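Book Swap Doubles Its Shelves for Summer

The Borkowska Street book swap is back this June, and it's bigger than ever! Readers brought in 2531 books over the spring, up from 874 last year, and the new room at Clekolell Hall has space for every one of them.
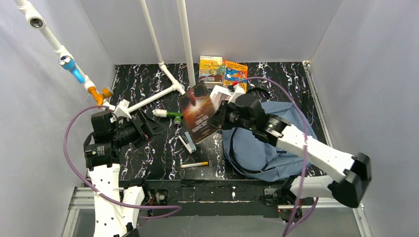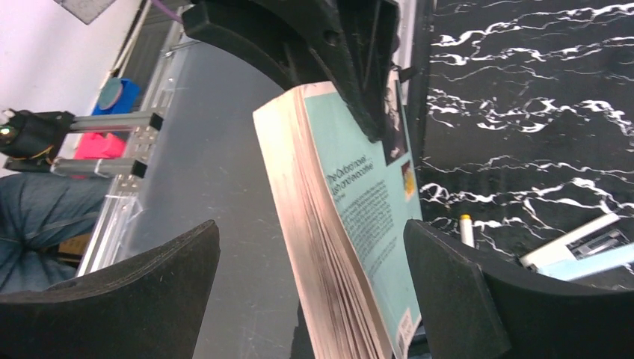
A dark-covered book, first picture, and a thick paperback, second picture.

"People keep coming back with bags full, and they leave with bags full too," said organizer Glória Meireles, who is thrilled about the new mystery section (and the cookbooks!). Doors open at 11 a.m. and close at 8 p.m. Bring one, take one, stay and read as long as you like.

We use cookies to improve your visit. Accept | Manage settings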